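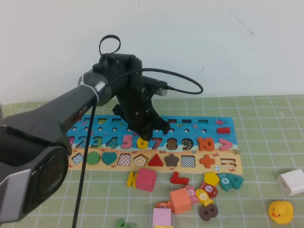
Seit August lerne ich Rumänisch, und wer mich kennt, weiß, dass ich mit Sprachen immer ein bisschen umständlich bin. Angefangen hat es mit Viorica Cozma, meiner Nachbarin zwei Stockwerke tiefer, die mir im Treppenhaus ein Glas Zacuscă in die Hand gedrückt hat. Ich wollte mich ordentlich bedanken und konnte es nicht. Also habe ich mir ein Lehrbuch besorgt, gebraucht, mit 8 Kapiteln und den Bleistiftnotizen von jemandem, der nach dem zweiten aufgegeben hat.

Die Zahlen kamen gleich zu Anfang dran, und ich war so stolz, als ich bis zehn durch war: șase, șapte, opt, das klingt doch herrlich! Ich habe sie beim Abwaschen vor mich hin gemurmelt und abends im Bett noch einmal, bis mein Mann das Licht ausgemacht hat.
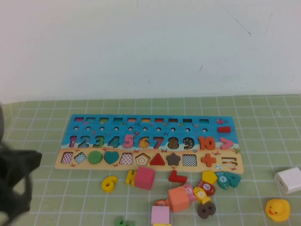
Und dann kam die Grammatik

Der Artikel hängt hinten am Wort. Daran muss man sich als Deutsche erst gewöhnen, wir stellen ihn ja brav davor und wundern uns dann über alle anderen. Das Meer heißt marea, der Fisch peștele, und ich sage trotzdem jedes Mal erst einmal nur »pește« und schiebe das Ende mit einer kleinen Pause hinterher. 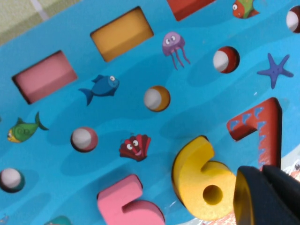

Viorica findet das sehr lustig. Sie verbessert mich aber so freundlich, dass ich immer wieder hinuntergehe, meistens gegen vier, wenn der Kaffee fertig ist. Neulich habe ich ihr ein ganzes Rezept vorgelesen (Auberginen, was sonst) und mich nur beim Knoblauch verhaspelt. Nächstes Mal will sie mir ein Lied beibringen, das ihre Großmutter beim Teigkneten gesungen hat. Singen kann ich leider noch schlechter als deklinieren, aber den Refrain habe ich mir schon aufgeschrieben.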